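Cooking on one plate: a tabletop line at Skemstead

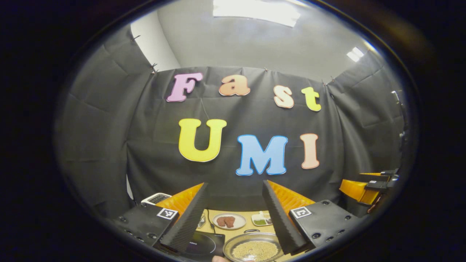
The Skemstead counter serves steak with a green sauce, and everything is cooked on a single induction cooktop. The operator, who also writes the prep sheets for Suwannarat, prefers a black glass surface flush to the table. "A spill wipes off in one pass," she said. "With a gas ring I would lose 3 minutes per cover to cleaning."

Meat is portioned in pairs. The two pieces are rarely equal, and the smaller one goes on later. "Cut by weight and the shapes vary. Cut by shape and the weights vary. I cut by weight, 400 grams to the pair, and adjust the timing."

Sauce is held apart in a small white dish. She does not pour it over the meat before service, as it softens the crust. The dish is rectangular so that a spoon can reach the corners — a round one, she said, wastes a spoonful per batch.

Her beans come from Boltska in bags of 500 grams and are tipped into a round metal tray for sorting. "Metal because I can hear a stone. On plastic you miss it." The tray stays at the front of the table, next to the cooktop, and the plate sits behind it.

The table is light in color and the curtain at the back is black. She chose the cloth to block the view of the storeroom, then hung large colored letters on it. The first word is "Fast." Asked whether the claim holds, she gave a figure of 60 covers in an evening.

Her next purchase will be a second cooktop, probably a Dendent. The cable will have to run to the back of the table, as the present one does. "I have measured it," she said. "It fits if the plates move to a shelf."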